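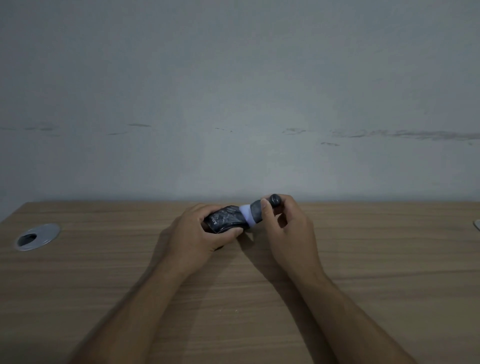 Thursday, April 7, 2022

The shared desk in the back room is the easiest surface in the office to keep clean and the one that gets the least attention. It is a light wood-grain laminate top pushed against the wall, and it gets wiped when Sandrine Lemaire gets tired of looking at it. The small hardware used on it is a separate job, and this year I took it over.

The procedure is short. Clear the top. Unplug whatever is plugged in. Work close to the wall, where dropped parts stop instead of rolling onto the floor.
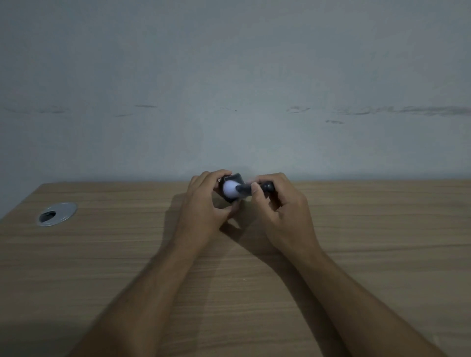
I use dry tools first. Liquid on top of dust makes paste, and paste in a seam takes longer to remove than the dust did. Corentin Delorme prefers to start with a damp cloth and we have agreed to clean different desks. Brush strokes go in one direction, away from any opening, with light pressure. If the tip starts to drag, stop and clean the tip.

The wall needs its own note. It was painted in September and already has marks at one height, the usual result of furniture being pushed back without looking.
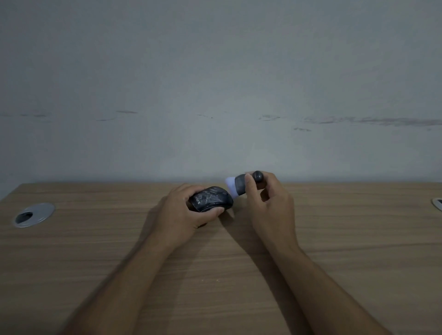 Peripherals collect grime in predictable places: button gaps, side grips, the edge of the underside. A keyboard hides it under the keys and takes most of an afternoon. A black mouse like ours is quicker, held in one hand with the small cleaning tool in the other – the pale tip at least shows what it has picked up. I allow 15 minutes per device, and 2 passes if it came from Lorraine Bloxham's side of the room.

Cable grommets come last. Lift out the cap if it moves, clear the dust from the rim, and put the cap back with the gap facing the wall. Ours have been facing every direction since the move from Goltport. 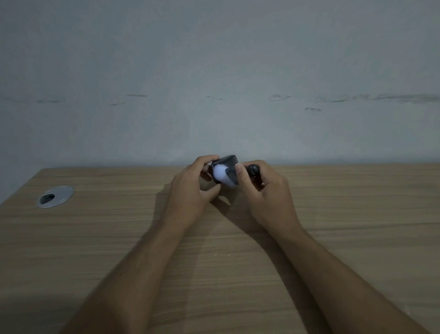
Storage between cleanings

Tools go back dry, in the top drawer, tips up. Cloths go in the wash. Sena Ansah asked for a log, so there is a sheet taped inside the drawer with the date and initials. It has 11 lines, and I will print another when it is full.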